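From: Amarachi Ogunleye
To: Wutbridge House list
Subject: Re: [wutbridge] the shared table, and what to do with what's on it

Hajnalka asked for a proper write-up, so this is long. Her message first, for those who joined in August and haven't seen the earlier round:

> From: Hajnalka Major
>
> Hello all,
>
> I went up to the second floor room to lay out name cards and
> ended up spending most of the evening on the shared table. It has
> become the place where people leave whatever is in their pockets.
> Snacks next to toiletries next to toys. I don't mind any of these
> things but I do mind that I can't tell which are for anyone to
> take and which belong to someone who is coming back for them.
>
> Last spring we agreed on a system and I think it lasted a month.
> Could somebody write down what the system was, or make a new one?
> Amarachi, you had notes.
>
> Also the room is booked from 7 in the evening for the language
> exchange, and they need the table clear to play their card games
> on. At the moment they push everything to the back and then it
> stays there.
>
> Hajnalka

I did have notes, but they're from before we moved the table out of the hallway, so half of them are about the radiator. I've kept what still makes sense and added what Caradog and I talked over on the stairs. If you only read one part, read the part about labels.

Where the shared table stands now

The table itself is fine where it is. Fereshteh asked whether we could take the carpet covering off the top, and I'd like to leave it on. Things don't slide on it and it's quiet when the card players put their cups down. The drawback is crumbs. Wiping does nothing, you need the hand vacuum, and the hand vacuum is in the closet by the back stairs behind the folding chairs. Radymyr has offered to hang it on a hook by the door of the room. Unless there's an objection he'll do that this month.

We've spent 268 dollars on the room so far this year. Most of that was the lamp and the second shelf. I'd rather not spend any more on storage until we've tried using what we have. There are four Bolladeck bins under the window that have held nothing but each other since they arrived, and they stack well. Two of them have lids. I looked for the other two lids and couldn't find them. If you borrowed a lid for something, please bring it back, no explanation needed.

Labels

Last spring's rule was that anything left on the table with no name on it became common property after a week. The rule was all right. The trouble was that there was no way to know when the week started. Caradog's suggestion is that whoever leaves a thing writes the day on a strip of masking tape and sticks it on. With a name it's yours and it stays. With the word "share" it's for anyone. With no tape at all it goes in a bin at the end of the evening and gets sorted by whoever has the room that week.

I tried this on my own kitchen counter and the tape comes off paper and cardboard without tearing it if you fold one end over. It doesn't come off soft plastic wrappers so well. For those, put the tape across the seam at the back.

There's a roll of tape and two pens in the Gwilliam tin on the shelf. Please leave them in the tin. The last marker went home with someone and came back dry.

Food

Fereshteh had the strongest opinions here and I agree with most of them. Sealed snacks can stay out. Opened ones can't, even if the bag is rolled down and clipped. We had ants in the room two summers ago and it cost the house 2,114 dollars by the time the baseboards had been seen to, and I don't want to send that invoice around again.

Bottled drinks are fine if they're unopened. If you've had some of it, take it home. I know people like to bring back things from trips and put them out for the group, and I'd hate for that to stop, but please write in English on the tape what it is. Radymyr drank what he thought was lemonade at the spring party and it was a concentrate for making vinegar pickles. Several of the sweets and teas that get left have labels only some of us can read, and a few people on this list have allergies. If you don't know what's in it, write "ask" and your name.

Cups are their own problem. Paper cups get put down, someone else isn't sure whether it's in use, and it's there the following evening. Write your initials on your cup. Any cup still on the table when the room is locked goes in the trash, including the nice patterned ones left over from the Illari dinner. There are 60 of those left in the cupboard and when they're gone they're gone, so please don't take a new one every time you get up.

Toiletries and anything in a small jar

I don't think these should be on the table at all. Several of you have said you like having tissues and wipes handy and I'd keep those out, one pack at a time, the rest on the shelf. But creams, tins with no label and squeeze bottles of unknown liquid should go into the lidded bin and be claimed from there. If a bottle has had its label taken off, or never had one, please don't open it to find out what it is. Leave it for me and I'll ask on the list. This applies double to anything with a spout or a nozzle, as it could be plain water for plants or it could be something for cleaning.

Toys and other small things

Families who come on the early evenings leave small toys and then miss them badly. These should never be put in the trash, however broken. They go in the smaller bin without a lid so that a child can see in. Same for stamps, keys, erasers, and anything you could close your hand around.

How to clear the table

Caradog and I went through this twice and the order below was the quickest. It suits one person. With two, one does the food and the other does everything else.

1. Bring all four bins to the near side of the table before touching anything. Going back and forth to the window is what makes it slow.

2. Start with cups. Check for initials, tip out what's left in the sink on the landing, and throw away the unmarked ones. If you leave them till last, one of them gets knocked over on the carpet.

3. Then work from the front toward the back. What's at the front is mostly the things people have just put down and they may still be in the room, so ask. The back is where the tall bottles and the boxes collect. On the table as it is now you'd have the paper cup with the fern leaf and the little black jar with the silver lid to deal with first, then the yellow Lupro bag, and behind that the white wash bottle with the bent nozzle. The tissues or wipes at the middle of the back stay, and so does the tea bottle if it's sealed and someone tapes it.
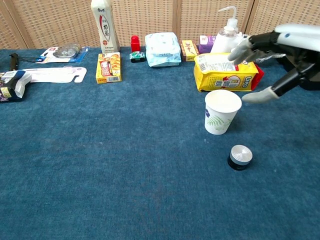 4. Snack boxes and cartons stand up in the bin with their fronts facing out. Bags lie on top. Don't stuff a bag down the side of the bin, it only gets crushed.

5. Check under and behind the bigger packages before you lift them. Tiny things hide there, and a toy car with its wheels on will roll off the far side if you nudge it.

6. Vacuum. The covering has a direction to it, and going from the window toward the door picks up more.

7. Put the bins back under the window, the lidded ones on the bottom.

It takes me less time than making a pot of coffee. When the table hasn't been done for a while it takes longer.

Who does it

I'd like one name per week and I'd like it to be the person who has booked the room last that week, so the table is clear for the next group. Hajnalka, could you add a column to the booking sheet? If your group can't do it, swap with another group directly and change the sheet. You don't need to write to me about it.

What I need from people

Radymyr: the hook for the hand vacuum. Please put it low enough that Fereshteh can reach it without the stool.

Caradog: you said you had a spare plastic tray for the things marked "share". Is that still the case? I'd put it at the left end of the table, near where the drinks end up.

Everyone: please look at what's there now and put tape on what's yours. I've left it all in place on purpose. I don't know who the purple carton belongs to, or the small yellow-and-red box beside it, or the yellow snack box with the picture of golden food on it. The small red block is unclaimed too, and I can't tell whether it's part of a game or a stamp. If it's yours, say so and I'll put it aside for you.

I can be in the room before the language exchange most weeks if someone wants to do a first clearing together.

Amarachi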